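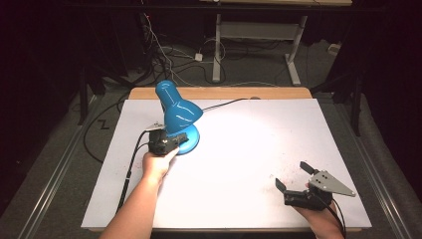
Veronika Halász asked, before the agenda was taken, whether the lamps would be left on the desks over the break or collected, as the May minutes said one thing and the notice on the door said another. The chair ruled that the May minutes stand. Lamps stay on the desks. The notice will come down.

Minutes of the furnishings meeting, Caston study rooms, 7/14/22

1. Previous minutes
Approved with one correction. In item 4, "clamp lamps" should read "lamps with a base." No clamp lamps were ordered.

2. Desk lamps
Milagros Campos reported on the lamp stock. The rooms hold 76 lamps. Of these, 12 are out of use: nine with a loose neck joint, three with a missing plug cover. The supplier, Wikside, will replace the plug covers under the original order but treats the neck joints as wear.

Discussion followed on whether the joints can be tightened in house. Campos has tightened two. One held and the other dropped again after a day. She does not want to do the remaining seven until the right washer has been found. The washer in the spare parts bag is too thick, and the shade then will not tilt past level.

Halász asked that the shade angle be written into the room sheet. Readers leave shades turned up, and the next person gets the light in the eyes. It was noted that some readers prefer a raised shade with the light off the wall. Agreed wording: "Set the shade as you like. Turn it down before you leave."

Power cords: to run off the back of the desk, never across the front. Two desks in the east room have the outlet on the wrong side for this. Longer cords were considered and dropped. The two desks will be turned around instead.

3. Desk boards
The white boards wipe clean with a damp cloth in most cases. Ink and tea do not always come off. A mild paste cleaner was tried on one board and left a dull patch, and its use is to stop. Boards with marks that will not lift go to the back row. Replacement only if the surface is cracked.

The question of whether boards should be fixed to the tables was raised again. Against: they have to be lifted for cleaning underneath. For: they slide when a lamp is pushed back. Rubber pads will be tried on one row and looked at next time.

4. Quotes
Two quotes were received for new lamps to cover a full replacement.
Wikside: $2,805, delivery included, same model as present.
Umivix: $3,174, delivery included, heavier base.
The difference is $369. Campos favored the heavier base — a lamp that stays put would also settle the question of the sliding boards. Halász thought a full replacement was not called for with 64 lamps in working order. No order placed. Both firms to be asked for a price on 12 lamps only.

5. Carpet
Rweyemamu has moved the carpet cleaning back a week. Desks need not be moved. Chairs are to be stacked in the hall the evening before, and lamps unplugged.

6. Actions
Campos: find washer size, return plug cover list to Wikside, ask both firms for the smaller quote.
Halász: room sheet wording, remove notice from door, rubber pads for one row.
Chair: confirm carpet date in writing.

7. Other business
A request for colored shades in the children's room was held over. There was no sample to look at.

Meeting closed at 4:40.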